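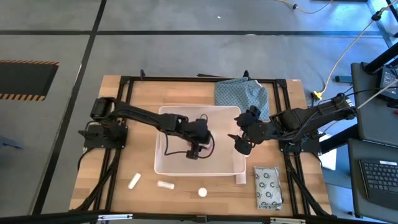
Item 4: clear bin and small items on the packing table, Mendthorpe room.

PRERNCOMBE LEARNING RESOURCES LIBRARY
Minutes of the Meeting of the Storage and Materials Group
Held 28/03/2019 in the upstairs meeting room, Mendthorpe Building

Present: Marisol Llanos (Chair), Eliécer Quispe (Recording Secretary), representatives of Lending, Classroom Supply, and Building Services.
Apologies: the representative of the Praltov branch.

1. Call to order and agenda

The Chair called the meeting to order and confirmed that a quorum was present. The agenda was accepted with one change: the item on shelf labels was moved ahead of the item on spending.

2. Minutes of the previous meeting

The minutes were approved with a correction to item 6. The words "all lids" were replaced with "all lids in the lending collection." E. Quispe will file the corrected copy.

3. Matters arising

3.1 Return of overdue kits. Lending reported that the two kits outstanding from the Mamani school had come back. One was complete. The other was short a measuring tape, and the school has been billed at the usual rate.

3.2 Door to the lower storeroom. Building Services has adjusted the closer. The door now latches, but it remains heavy for anyone carrying a bin. The matter stays open.

3.3 Old cardboard trays. The Chair asked whether these had been recycled. Classroom Supply replied that a portion had been kept for drying paint work and that the rest would be gone by the end of the week. No further action was required.

4. Bins for small items

4.1 The group considered the proposal from Classroom Supply that small loose items be stored in clear plastic bins in place of the lidded tins now in use. The photograph at the head of these minutes was referred to during discussion.

4.2 Classroom Supply stated that the rectangular bin with rounded corners was preferred over the square type. The walls are frosted, and members asked whether contents could be identified from the side when bins are shelved. Classroom Supply said that large items could be, but that white items would be hard to tell apart through a frosted wall. The wood of the tabletop shows only faintly through the floor of the bin, and it was agreed that this was a fair indication of what to expect.

4.3 Lending raised the question of small white items in particular. The two white cylinders, the small round item, and the pinkish-white block were given as the kind of contents that are returned without any label and end up in the wrong kit. Lending asked that every bin carry a printed contents card on the outside of the short wall. Classroom Supply objected to the short wall on the grounds that the bins are shelved lengthwise in the Praltov storeroom. After discussion it was agreed that the card would go on whichever wall faces out, and that each branch would decide this for itself and keep to it.

4.4 The Chair noted that round items roll, and that one had been found under the radiator during the last stock check. Members agreed that small round items should be placed in the bin first and should not be left near the edge of the table while the rest of a kit is being sorted.

4.5 Building Services asked whether the bins would be stacked. Classroom Supply confirmed that they would be stacked no more than two high until the shelves have been checked.

4.6 Moved by Lending, seconded by Building Services: that 40 clear bins be ordered, of which 20 will go to Praltov and the remainder will stay at Mendthorpe. Carried.

5. Packing table

5.1 Members commented favorably on the wooden tabletop. The light striped grain makes most items easy to see, although Lending observed that pale pieces would show up better on a darker surface. A suggestion that a dark mat be purchased was discussed and not adopted. Classroom Supply has a length of dark green felt that may be tried first.

5.2 It was agreed that the table is to be cleared at the end of each session. Items that cannot be matched to a kit are to be put in the tray marked "Unmatched" and are not to be left on the tabletop overnight.

5.3 Building Services will supply a care sheet for the wood. Until it is received, the surface is to be wiped with a damp cloth only.

6. Shelf labels

6.1 E. Quispe presented a draft label in two sizes. The larger size was preferred. The Chair asked that the kit number be printed before the title, so that the number remains readable if the label is trimmed.

6.2 Kit 3452 was found to have been entered twice in the register, once under Art and once under Number Work. Lending will remove the second entry after checking which shelf the kit is on.

6.3 The Praltov branch had sent a written comment asking that labels be removable. The comment was noted. Classroom Supply will test a removable label on one bin and report back.

7. Spending

7.1 The Chair reported that the cost of the bins can be met from the present materials budget. Labels will be charged to the general office account.

7.2 A request for a second step stool was deferred. Members wished to know first whether the existing stool could be repaired.

8. Other business

8.1 Classroom Supply asked that staff who borrow scissors from the packing room sign for them. Agreed. A sheet will be placed inside the cupboard door.

8.2 Lending reported that chalk continues to be requested by teachers in larger amounts than expected, and asked that it be counted by the box at the next stock check. Agreed.

9. Action list

M. Llanos: approve the order for bins and write to the Praltov branch regarding its share.
E. Quispe: file corrected minutes; revise the label draft; circulate both before the next meeting.
Classroom Supply: place the bin order; try the green felt; test a removable label; put up the scissors sheet.
Lending: prepare contents cards; correct the register entry for kit 3452.
Building Services: supply the wood care sheet; check shelves for stacking; look again at the lower storeroom door and at the step stool.

10. Next meeting

The next meeting will be held in May, at the Praltov branch if the reading room is free. Items for the agenda should reach the Recording Secretary in writing.

The Chair adjourned the meeting.

Minutes recorded by Eliécer Quispe
Subject to approval at the next meeting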